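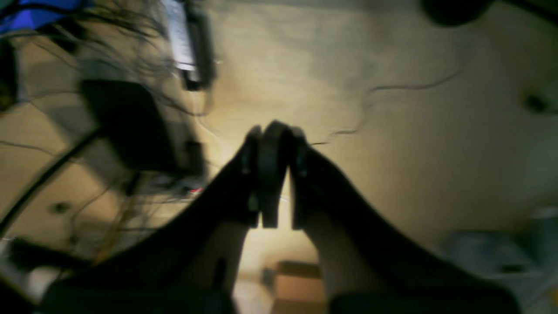

Gripper with its fingertips together

Bruvance Heritage Apple Group
Minutes of the meeting held 12/01/2021

Present: Kirsten Lévesque (chair), Normand Chisholm, Jade Petrenko, Garnet Sutherland, Helmut Weidemann (minutes)

1. Minutes of the last meeting
Approved with one fix. The tree by the McKinnon gate is a russet and was written down as a Reker. Sorry, Garnet!

2. Scion wood
Normand and Jade have been out to the McKinnon orchard twice and came home with 110 good sticks, all pencil thick and labeled. They are wrapped in damp newspaper in Jade's second fridge. The big find was a healthy limb on the old Reker tree by the creek, the one we had all given up on after the ice storm. Normand cut nine sticks from it and left the rest alone. Everyone was very happy to hear this, and we spent quite a while on where the new trees ought to go.
Agreed: four Rekers for the Pirnau Road lot, the others to members with room for them.
Garnet asked for labels in pencil only. Last year's marker faded and we still have two trees in the nursery row called "maybe Normand's."

3. Rootstock order
Kirsten has a price for a bundle of semi-dwarf stock, $500 delivered. Jade would like a few standards too, for people with pasture who want a proper big tree with a ladder leaning in it. Helmut asked whether we can get both under $600. Kirsten will call the nursery again and place the order if the answer is yes.

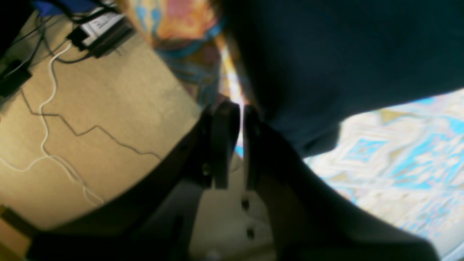

If it is no, we take the semi-dwarfs and Jade will try growing some standards from the seed she saved off the cider pressing. She has a bucket of it in sand already.

4. Pruning at Pirnau Road
First two rows are finished and look wonderful. The third row has a lot of crossing wood and Garnet wants to spread the work over two winters so the trees don't throw up a forest of water sprouts. Agreed. Please bring your own loppers; the group pair has a bent blade and Normand is looking for a replacement. Brush goes to the north fence, well clear of the culvert this time.

5. Mice
Guards are on every tree under five years old except the last few by the road. Helmut found fresh gnawing on one of those, low down on the west side. He will finish the guards this week and has a roll of hardware cloth left over if anyone needs some at home.

6. Blossom walk in May
Jade showed her draft of the walk map and it is lovely – every tree has its own little drawing. Route starts at the Pirnau Road lot and goes down to the creek and back by the lane. Normand would like a stop at the old cider press foundation. Added.
The printer's cheapest rate starts at 4000 copies, which is more than we could give away in ten years. Jade will run them off at the library. 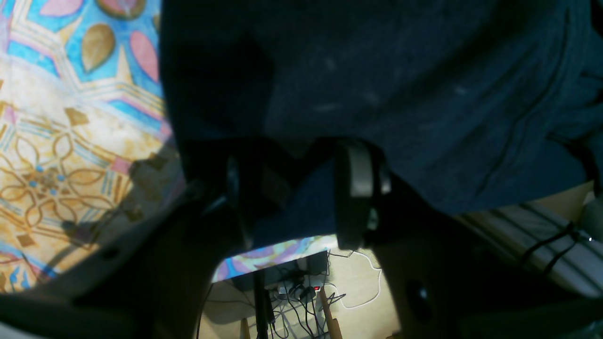 Navy knit fabric beside a patterned cloth in turquoise, pink and gold

7. Other business
Garnet has two bushels of keepers left in the cellar, slightly wrinkled and very sweet. Help yourselves.
Kirsten was given a box of old orchard notebooks from the McKinnon family – planting lists, frost dates, a recipe for whitewash. She will bring them next time. Please wash your hands first!

Actions
Kirsten – call nursery, bring notebooks
Normand – loppers
Jade – map copies, check newspaper is still damp
Helmut – mouse guards
Garnet – pencil labels for the nursery row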